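Filed under: Home & Storage > Reader-Tested > Desk and Drawer

The Stolness open-top box, 5 months in

I bought the Stolness open-top in January, after Nandi Coetzee told me she had three of them and wanted more. It's a cardboard box. I know! But I had a kitchen drawer that wouldn't close anymore, and I was tired of digging for the tape measure every time a shelf needed hanging, so I gave in and ordered the small one from Pelletier.

It comes flat and goes together in a minute or two with no glue. The board is plain tan corrugated, no flaps, no lid, no cute printing on the side. I like that a lot. You look down and there's your stuff – I can't tell you how many lidded bins I own that I never open. 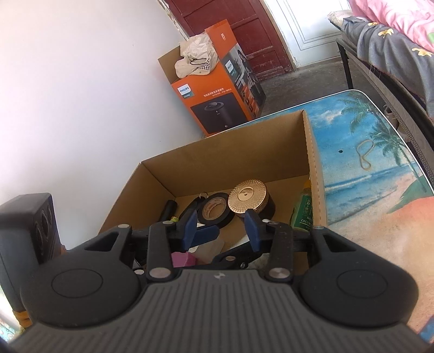
Flashlight, tape and the gold-lidded jar, all in the one box.

Tall things do best in it. A flashlight can stand up in a back corner, a bottle can stand against the side, and rolls of tape sit happily in the middle (I tuck the skinny roll inside the fat one, which saves a surprising amount of room). Small stuff is where it lets you down. There are no dividers, so paper and little soft things sink to the bottom and stay there until you tip everything out. Stolness sells an insert for $7, and for a cardboard box that feels a bit cheeky.

The rim has held up better than I expected. Mine gets dragged on and off the table most days and the corners are still square. I wouldn't put it under a sink, though, and I wouldn't load it with anything truly heavy – the maker says 30 pounds and I'm not brave enough to check.

Would I buy another? Yep, already did. The second one has gift wrap in it.

Comments

Gwion Morris: Does the small one fit on a standard bookshelf? The Drellier I had stuck out past the edge.

Ursina Camenzind: Mine does, Gwion, but only turned sideways.

Akihiko Kamata: Skip the insert and use old mugs. Works great for keys and batteries.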